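Section 3. Placing and Securing the Display Stand

This section applies to the Trernen mobile display stand, as supplied by Sandico to schools, clinics and meeting facilities. Read it in full before the carton is opened. Assembly of the base is covered in Section 2.

Before you begin

The stand must be assembled on a level floor by two adults. Confirm that the screen weighs no more than 111 lb and that its mounting holes are no wider than 400 mm apart in either direction. Screens outside these limits must not be fitted, even for a short period.

CAUTION: Do not lift the screen by its lower edge alone. Pressure on that edge can crack the panel.

3.1 Fitting the screen

1. Lock all casters and press each one with the foot to confirm that it does not roll.
2. Lay the screen face down on a padded table and attach the two vertical rails to its back with the bolts from Bag C.
3. Lift the screen together, one person at each side, and hook the rails over the bracket.
4. Tighten the safety screws at the bottom of each rail by hand, then give each a further quarter turn with the key provided.

Note: Bolts supplied with the screen by its own manufacturer are often too short for the rails. Use them only if at least five full turns can be made.

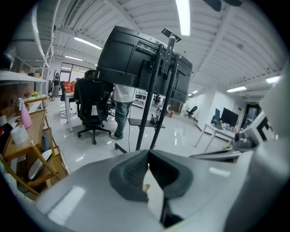
Cables should be routed after the screen is secure and before power is connected. Feed the power cord down the rear of the stand and fasten it with the ties from Bag D, leaving enough slack for the screen to tilt through its full range. On stands with a pair of long poles running up to the mounting bracket, as on the black one shown, keep the power cord on one pole and signal cables on the other. Cords must not cross the floor where people walk.

3.2 Moving the stand

1. Switch off the screen and unplug it at the wall.
2. Wind the cord on the rear hook.
3. Release the casters and push from the poles at waist height. Never pull the stand by the screen.
4. Cross door sills slowly and straight on, with a second person steadying the far side.

CAUTION: The stand is not to be used on ramps.

3.3 Inspection

Check every bolt after the first week of use and again each January. Enter the result on the card inside the back cover - a stand with no current entry should be withdrawn from use until it has been checked. Replacement bolts and ties may be ordered from Sandico, to the attention of Merle Baxter, Parts Desk.

Section revised 10/30/20.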